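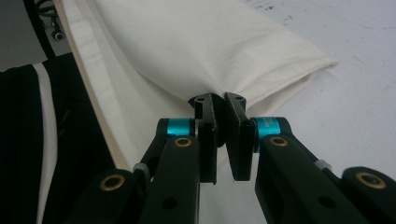 I have been folding sheets badly for most of my life, so a laundry open day was always going to get me out of the house. Flellside Linen opened its doors on 2025-01-18 and I was in line before they had the coffee out. What a great morning!

Flellside washes for guesthouses up and down Floltetdale, plus a couple of restaurants in Tisten. You walk in by the loading door and the smell hits you first, warm cotton and a little soap, and then the noise. They sent us through in groups of 20, which sounds like a lot, but the floor is long and there was plenty of room to hang back and stare. I hung back a lot.

The sorting end went by quickly (bags, carts, more bags). What I had come for was the flat linen. Plain white sheets, stacks and stacks of them, and every one has to be found by its edge before anything else can happen to it. I had never thought about that. At home you grab a corner and shake. On the floor they pinch up a little of the cloth, let the rest hang, and run a hand along until they hit the hem. Adel Kamel, our guide, did it without looking while he answered a question about stains. He has been at it so long he can tell the top hem from the bottom one by thickness alone.

Then we got to try! There was a big padded table and a pile of old sheets kept back for visitors. My first pinch took up too much fabric and left a crease that I could not smooth out for anything. Adel told me to take less, just enough to lift, and to pull away from the middle. Second try was much better. By the fourth I had a fold with all the corners close to touching, and I was very pleased with myself until the woman next to me finished a king size in the same time.

The ironer is a monster. It takes two people feeding and two catching, and the sheets come out so flat they look like paper. They put around 100 through while we stood there, and I could have stayed for more. The crew call the machine Paul, after the man who sold it to them.

Mending is at the back, up 54 steps (my knees counted them). It is a small bright room with good chairs and drawers full of white thread, and I wish we had had longer than ten minutes in it. Small holes get a patch, and big ones mean the sheet gets cut down for pillowcases.

The next open day is in November and booking is at the front office. Wear flat shoes, and ask to see the mending room early.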